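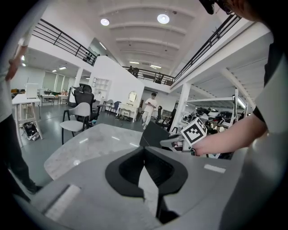 A hand on the finger assembly of a hand-held gripper, just under the marker cube.

Ulico has opened orders for the Flarimau, a hand-held gripper kit for recording manipulation tasks without a robot arm. The operator carries the gripper and works it by hand, and the recorded motion is later used to train an arm fitted with matching fingers.

The kit consists of the gripper body, two pairs of fingers, a set of printed marker cubes, a charger and a carrying case. Fingers are swapped with a single hex key. Ulico says a full charge gives 3 hours of recording, and that internal storage holds more than 500 short episodes before files have to be moved to a computer.

Calibration is run from a desktop program supplied with the kit. It takes 12 poses and has to be repeated whenever a finger is changed. Users of the earlier version had complained that cubes shifted on their mounts after heavy use. The new mount has a locating pin and a second screw.

Orthorpe, which handles sales and repairs in North America, is offering the kit for purchase or on a monthly lease. The lease covers replacement fingers but not damage to the body. Yadav, the labeling service, will accept Flarimau recordings directly from April, with files returned in 26 hours at the standard rate.

First shipments go to existing customers. Orthorpe has not published a price for spare marker cubes.

Contact | © Ulico News Desk | Back to top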